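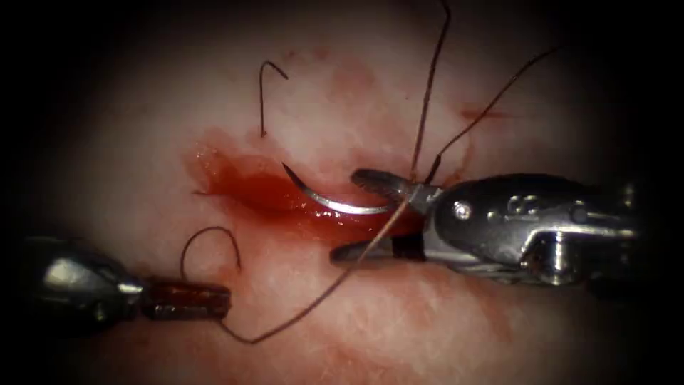 Yaqin Du had looked after the surgical robot at the Faven for five years, and in all that time she had never got used to the quiet. People expect an operating room to be noisy. This one hummed, and Xuelian Bai at the console, with her shoes off as usual, breathed through her nose like someone threading a needle, and that was very nearly the whole of it.

"Right jaw again," said Xuelian, not lifting her face from the eyepiece. "It's a touch lazy when I roll it over."

"Lazy how, love?"

"Like a drawer that wants soap."

Yaqin wrote down drawer, soap. She had filled a good many notebooks this way, for the surgeons never gave you a number if they could give you a piece of furniture, and over the years she had come to trust the furniture more. On the big screen the curved needle hung over the red, bright as a fish hook, and the dark thread trailed away beneath it. She watched the wrist and let the needle look after itself.

"Can you finish with it?"

"Oh, I can finish with it. I'm only telling you."

So they finished, and when the patient had been wheeled out and young Dehua Shen had made the tea, Yaqin took the driver down to the little room behind the stores, once it had been through the wash, and set it under the lamp. She turned the four drive wheels on the back of it with her thumb, one after another, slowly, the way her father used to wind the kitchen clock. The third dragged. You would never have seen it, but it was there, a small reluctance, like a child being sent up to bed.

"Is it broken?" asked Dehua, who had come down after her with both mugs and a packet of biscuits under his arm.

"Tired. There's a cable in there that's starting to go." She tied a red tag on it, wrote 31 Oct 2020 and the word drawer, and fetched a fresh one from the cupboard. "Now you do this one. Eyes shut, mind."

He put down the tea, shut his eyes and began to turn the first wheel.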